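Forum Atelier et bureau > Aménagement > Grande table blanche : rayures et rangement

hannelore.h
Posté le 19 juillet 2021
Bonjour à tous. On a une grande table à plateau blanc mat qui sert à tout : ouvrir les boîtes de téléphones, vérifier les appareils, les remettre dans leur boîte. Au bout de cinq ans elle a pris des marques. Il y a des points foncés un peu partout et des traces que le chiffon n'enlève plus.

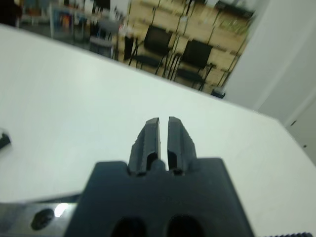

J'ai essayé le savon noir, puis l'alcool ménager. Le savon ne change rien. L'alcool enlève les traces de doigts mais laisse les points. Avant de payer un plateau neuf (487 euros chez Kulach, livraison non comprise), je voudrais savoir si quelqu'un a rattrapé une surface comme ça. Et j'ai une deuxième question sur le rangement, j'y viens après.

leo_brunner
Les points, c'est souvent de la saleté prise dans les petites rayures. Pierre d'argile blanche, éponge humide, on frotte sans appuyer et on rince deux fois. À éviter sur du brillant, mais sur du mat ça passe.
Par contre, s'il y a une fissure, le nettoyage n'y fera rien. Tu peux montrer le plateau en entier ?

hannelore.h
Voilà. La ligne qui m'embête traverse une bonne partie de la largeur. Je ne sais pas si c'est une rayure ou une fissure, l'ongle accroche à peine.
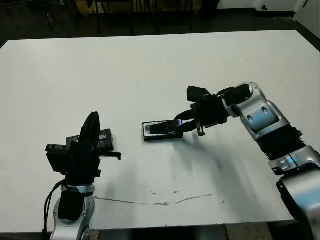
Le plateau et la longue ligne ondulée, de gauche vers la droite.

haziq_L
Si l'ongle accroche à peine, je dirais rayure. Un plateau fendu, on sent une marche d'un côté. Je laisserais comme ça.

leo_brunner
Pas d'accord. Une ligne qui ondule comme celle-là, pour moi c'est le revêtement qui travaille. Cire de réparation blanche, celle de Puvum se ponce bien, et on surveille. Si l'humidité entre dedans, ça gonfle.

haziq_L
Sur une table où on pose des téléphones, l'humidité, bof. Mais la cire ne coûte pas cher, qu'elle essaie.

hannelore.h
Va pour la cire – je la passerai en septembre, avant je n'ai pas le temps. Pour le rangement : les bacs et les boîtes finissent toujours sur la table, alors qu'il y a de la place derrière.

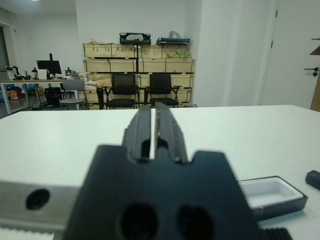
Le fond de la pièce, avec les caisses en bois et les chaises de bureau.

remedios_b
Le dessus des caisses est déjà pris par les mallettes et le sac plastique. Je commencerais par là. Tu mets les mallettes dans une caisse, et le dessus devient une étagère pour les boîtes en attente. Les chaises, je les mettrais ailleurs, sinon on ne peut plus ouvrir les caisses.

leo_brunner
Les empiler, c'est bien tant qu'on n'a pas besoin de celle du bas. Chez nous on a fini par acheter un rayonnage Eder, sept tablettes, et on ne regrette pas.

remedios_b
Un rayonnage de plus dans la pièce, je ne vois pas l'intérêt. Les caisses sont là et elles ont l'air solides.

hannelore.h
Je garde l'idée des mallettes. Pour les chaises, ça va discuter ici, tout le monde les veut près de la table. Il me reste le cas des boîtes de téléphones elles-mêmes, les noires, qu'on laisse ouvertes le temps de contrôler.

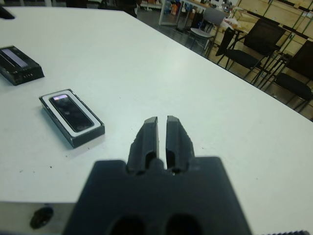

Est-ce qu'il vaut mieux laisser le téléphone dans sa boîte ouverte ou le poser à côté sur la table ?

remedios_b
Dans la boîte. L'écran reste vers le haut, le téléphone ne glisse pas et il ne frotte pas sur le plateau. On le sort seulement pour le contrôle, puis on le remet et on ferme avant d'ouvrir la suivante.

haziq_L
Pareil. J'ajouterais un tapis fin sous les boîtes, ça épargne aussi la table. Nadon en vend à la coupe, environ 9 euros le mètre.

leo_brunner
Le tapis oui, mais pas en caoutchouc noir. Sur du blanc ça marque, et tu reviendras nous parler de taches.

hannelore.h
Noté, je prendrai du feutre gris. Merci, je remettrai un message quand la cire sera posée.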